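Chapter 8
Reading a Manufacturer's Data Sheet

After working through this chapter you should be able to:
find the load, temperature, and chemical ratings on a data sheet and state the conditions behind each one
tell a guaranteed value from a typical value
compare two sheets that report the same property by different test methods
write a short list of questions for a supplier's technical desk

Key terms: typical value, minimum value, span, safety factor, test method, revision, datum

8.1 Why data sheets differ

Most people who buy or install industrial products will read far more data sheets than drawings. A sheet is usually one or two pages long. It has a product name at the top, a short paragraph written by the sales department, a table of properties, and a block of small print at the foot. New readers go to the table first. The small print should come first, as it tells you what the numbers in the table mean.

Montserrat Olvera ran the purchasing desk at Cuevas, a builder of pump skids and access platforms, and trained her new staff with a single exercise. She handed out two sheets for molded plastic floor panels, one from Stundutex and one from Plaltonus, and asked which panel was stronger. Nearly everyone chose the Stundutex panel. Its table gave a higher allowable load. The Plaltonus sheet, though, gave its load at a longer span and with the safety factor already applied. Once the two were put on the same footing, the Plaltonus panel came out slightly ahead.
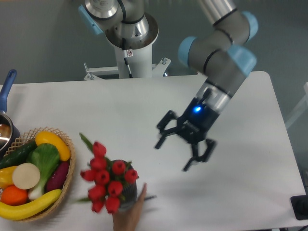

Figure 8.1 A robot arm with light blue joint caps above a white table, its gripper open.

Neither sheet was wrong. Each maker had picked a way of reporting that suited its own customers, and each had said so in the notes. The trouble was that the reader had compared two numbers without checking that they measured the same thing.

8.2 Typical and minimum values

A typical value is an average from a set of test pieces. Roughly half of what leaves the plant may fall below it. A minimum value is one the maker is prepared to stand behind, and it is the one to use in a load calculation. Sheets do not always label the two clearly. Look for words such as "nominal," "average," or "for guidance only," which all point to a typical value. "Guaranteed," "minimum," and "not less than" point the other way.

If there is no label at all, treat the value as typical and ask. A technical desk will usually answer such a question the same day. Get the answer in writing - a phone call is fine for a first estimate, but it cannot go in the project file.

Temperature ratings need the same care. A panel rated for continuous service at a given temperature may carry its full load there, or it may only keep its shape. The two claims are often printed in the same column. Plastics lose stiffness as they warm, and a good sheet will give a table or curve showing how much. Where there is none, the load figures should be taken as room temperature figures.
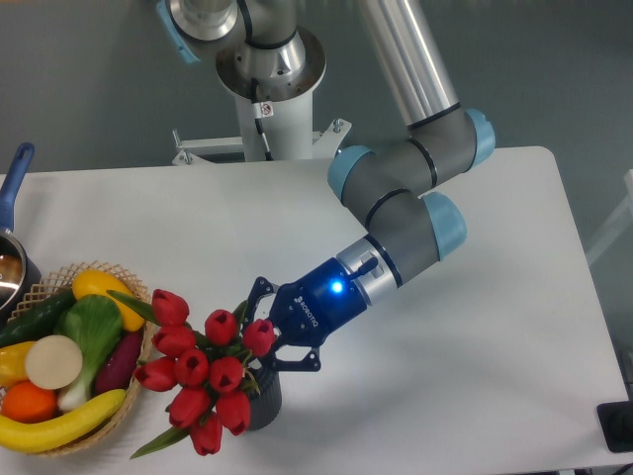

Chemical resistance tables bring in one more difficulty, the concentration of the chemical. A resin listed as suitable for an acid may be suitable only when that acid is dilute. Check whether the rating is for splash and spill, for fumes, or for full immersion. Many tables use a letter code for these, and the key is often printed on a different page or in a separate document.

8.3 Revisions

Every sheet should carry a revision mark, normally in the bottom corner. Yufang Dong, a maintenance planner at the Sastby water treatment works, found 13 data sheets in one binder for what was meant to be a single line of pipe supports. They covered four revisions. In five of them the bolt torque differed from the current sheet. The supports had been installed over several years by different crews, and each crew had worked from whatever was in the binder.

Her fix was simple. Old sheets were moved to an archive folder and stamped with the word "superseded," and the current sheet was checked against the maker's website each May. The old ones were kept on file - they still describe the parts that were installed under them.

Before you go on
Find a data sheet for any panel, pipe, or fastener used where you work or study. Write down its revision mark. Underline every value in the table that is given without a test method. Keep the sheet at hand, as you will need it again in Section 8.4, where we look at the test methods themselves.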